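4/7/24，给Plulatmont基金的进展说明

先说好消息：分拣台这一期总算跑顺了！上次写信的时候我还在发愁，说Tromasness这边的同事都躲着新设备走，现在午休前还有人跑来问我下午轮不轮得到自己（真的，我都有点不习惯）。

这一期主要做的是小件分拣的示教。办法很笨：人手握着夹爪，把平时怎么拿、怎么放的动作一遍遍做给系统看。到月底一共录了2000多段，能用的占大头，废掉的多半是手抖，或者拿到一半改了主意。软包装还是最难，一捏就变形，夹爪老是拿不准该从哪儿下手。硬一点的小件就省心多了。

人的变化我觉得比数字更值得说。以前一个班站下来，大家抱怨最多的是手腕。现在每人每次只录30分钟，录完换去做复核，坐着干。老员工一开始最不服气，嫌机器慢，后来发现自己的手法被拿去当标准，态度软了不少，还主动挑我们流程里的毛病。比如他们说深色台面上的东西颜色鲜亮才好认，我们就先从彩色小件录起，台子旁边的绿植也照他们的意思留着，没搬。
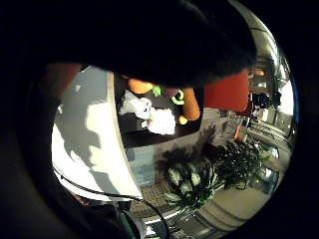

## 还没解决的事

- 夹爪的线太碍事，干活时老得惦记着它。Peltonen那边答应换一种走线方式，还没到货。
- 8位同事完成了培训，原计划是20位。夜班排不开，我不想硬拉人来，打算8月再补一轮。
- 复核岗的工资怎么定，还在和厂里谈。大家最关心这个，我也催得最紧。
- Danard软件的中文界面有几处翻译看得人一头雾水，我先手写了张对照表贴在台边。

钱的方面基本按预算走，培训那一块有结余，想挪到夜班补训上，麻烦你们看看行不行，行的话回我一句就好，我马上去排班！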